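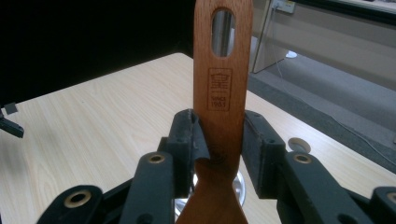

Pastetau (hand-held gripper)

Pastetau is a hand-held gripper tool made by the firm Briltine and sold as a kit for recording manual work. A person holds the tool, picks up an object between its two finger pads, and carries out an ordinary task while a camera on the tool records the movement. The recordings are then used to train robot arms with a gripper of the same shape. The kit is offered to university laboratories, small automation firms and training centres, either by purchase or as part of a recording service called Kobzar.

The tool is known mainly for its use with kitchen objects. Wooden spatulas, spoons and other long handles are among the objects its users work with most often, and the manual that comes with the kit gives them a chapter of their own.

Contents
1 Background
2 Construction
3 Use
4 Work with kitchen tools
5 Kobzar service
6 Software
7 Versions
8 Reception
9 See also

Background

Pastetau was designed by Halyna Hordiienko, an engineer who had earlier worked on packing machines. In those machines the movements were written by hand, line by line, and a change of product could stop a packing line for several days. Hordiienko wanted a way to show a movement directly, with the same fingers that the robot would later use. Her first trials were made with kitchen tongs to which a small camera had been fixed. The tongs were light but they bent under load, and the recorded opening width did not agree with the real one.

The present form, with two flat pads on jointed arms, was shown to customers for the first time in May. Sales began on 17 December 2021. The name Pastetau has no meaning in any language, according to the maker, and was chosen from a list of free names.

Construction

The gripper is black. Two boxy finger pads stand opposite each other and are carried by flat linkage arms, which spread outward from the pads. Round brass-coloured grommets are set in the pivot holes of the arms. The pads have moulded ridges and small screw holes on their outer faces, and the user can take them off with a common hex key.

The pads move together. When the user presses the trigger in the handle, both come towards the middle by the same distance, so an object held between them stays on the centre line of the tool. This is important for the later use of the recordings, as the robot gripper closes in the same way.

The linkage needs little care. The maker advises cleaning the arms with a dry cloth and checking the pivots for play after long use. Oil must not be used near the pads, where it can reach the gripping surface. Spare pads are sold in pairs only.

Use

A recording session usually has three parts. First the user opens and closes the gripper fully, without an object, so that the software can find the two end positions. Then the task is done several times at normal speed. At the end, the end positions are measured once more, and if the two measurements differ too much, the session is marked for checking.

Beginners tend to move too quickly. The manual asks them to approach the object, wait for a moment, close the pads, and wait again before lifting. With practice the second pause may be left out.

The tool can be used with the left or the right hand. Work with two tools at the same time is possible, but a second kit must be bought, and the two have to be paired before each session.

Work with kitchen tools

Kitchen tools are a popular subject because they are cheap, easy to find and made in many shapes. A wooden spatula is normally held at the neck, where the handle narrows before it widens again into the head. The pads can press there from both sides, and the wider head helps to prevent the spatula from sliding out in that direction. A smooth, slightly glossy wood is considered harder to hold than a rough one – the manual recommends a firm grip and slow turning.

Handles with a slot or an engraved mark are useful for another reason. A plain handle looks nearly the same after half a turn around its long axis, and the software may then confuse the front and the back. A small engraved logo on one face gives it a fixed point. Users are therefore advised to keep such marks free of the pads when they can.

The manual names the following tasks for a spatula:

Lifting it from a table and standing it upright
Passing it from one gripper to another
Turning it so that the head faces down
Placing it in a jar

Kobzar service

Customers who do not want to make their own recordings can order them through Kobzar. The customer sends a list of tasks, and sometimes the objects too, and receives the finished recordings with written notes on each task. The service is led by Yurii Zakharchenko. Its open sample set contains 1,532 recordings, of which 1,137 show kitchen tools. Orders are carried out on plain tables in normal rooms, and the customer may ask for a particular type of lighting.

Software

The kit comes with a program called Cistidex, which sorts the recordings and removes the parts before and after each task. It also writes down the width of the gripper opening at every moment. Cistidex runs on an ordinary office computer, though long sessions take a good deal of disk space. Early releases could not open a session that had been stopped by a low battery. This was later corrected.

Versions

Version 1 had pads of one fixed width. Version 2, which is the one now sold, accepts narrow and wide pads and has a stronger trigger spring. Recordings from both versions can be mixed after conversion, but the maker does not recommend this for tasks with thin objects.

Reception

Reviews of the kit have been mostly good. Users praised the simple linkage and the fact that a new person can start after a short lesson. The main complaint concerns the weight at the front, which tires the wrist in longer sessions. Several reviewers also found the English manual difficult to follow, and a new translation was published. One buyer reported making 2,224 recordings with a single pair of pads before replacing them.

The price of the spare pads has been criticised as well. Briltine answered that sets made by other firms may be fitted, but that Cistidex will not have the correct measurements for them unless the user enters these by hand.

See also

Gripper
Learning from demonstration
Linkage (mechanical)
Parallel jaw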